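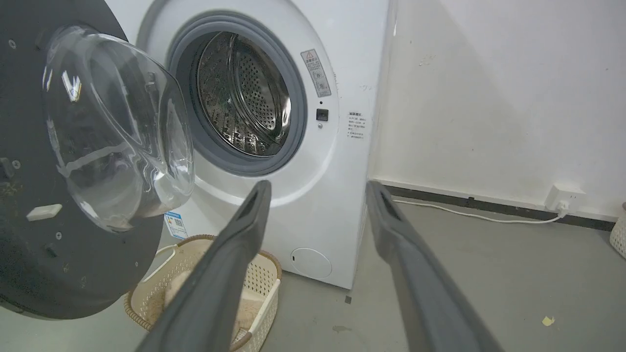

## 1. What we set out to do

Our course asks every group to pick a household chore and study it as though it mattered. The other groups took cooking and bed-making. We took laundry, specifically the part where somebody stands in front of a washing machine with the door open and wonders what went wrong with their evening.

The project is called Nunora, a name we settled on before we had a topic and were too stubborn to change. The question was simple enough: how much of a shared laundry area's trouble comes from the machine, and how much from the people using it? We had a guess. All three of us live in shared housing.

## 2. How we did it

We kept a log for three months at Oprea, the residence where one of us lives, ending in October. Residents wrote down each load, what went in, and anything that annoyed them. They were much better at the last column. By the end we had 214 logged loads and 94 complaints, several of them addressed to us personally.

We also looked at the front-loader itself, with its door open and its labels at eye level, which meant kneeling on the floor. The warning label sits right beside the opening, where everyone loading the drum has to reach past it. Of the people we asked, none could tell us what it said. One thought it was "probably about cats."

## 3. What we found

**Things left behind.** The rubber gasket was mentioned more than any other part. Socks go into the fold and stay there. We asked residents to run a hand along the lower half after unloading, and the sock complaints dropped off in the last month of the log. It's the closest thing we have to a result.

**The door.** It swings wide, and it needs the space. A basket parked directly in front of the machine ends up under the door or behind it, so the person loading has to work around both.

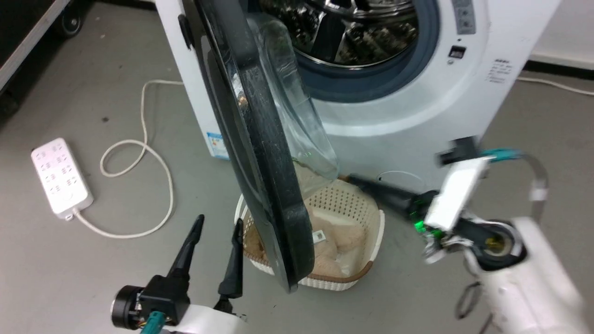
Our suggestion is to open the door first and put the basket down second. We're aware that this is not a breakthrough. Even so, basket placement accounted for more entries in the log than noise did, and noise had a whole page to itself.

**Soft toys.** We hadn't planned a category for these, but the log forced us into one. Plush things are bulky, they hold water, and their owners tend to be anxious about them. Residents either washed them alone (a full cycle for one bear) or buried them in towels. We now recommend checking the sewn-in tag and putting the toy in a mesh bag with a light load. Feelings ran high on this point.

**The glass.** People like to watch. We had assumed the window was there for looks.
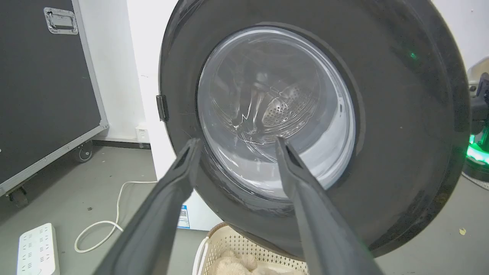
Several residents said they look through it before walking away, to check that nothing is caught at the edge, and the same people hardly ever appear in our complaints column. We'd like to call this a correlation, but our instructor has asked us to stop calling things that.

## 4. Problems with the study

The log hung on a string, and for part of one month the string was all that hung there. We pieced together what we could from memory and marked those entries with a star. A second log, planned for the Sirnus building, never got past page one.

We also typed everything into a shared sheet by hand — 1,627 cells — and one of us used a comma where the rest used a period. Fixing that took longer than writing section 3.

## 5. Next steps

- Move the basket spot to the side of the machine and mark it with tape
- Post a short card about the gasket, in letters larger than the ones on the warning label
- Ask Umix, the student housing office, for a shelf
- Return the borrowed clipboard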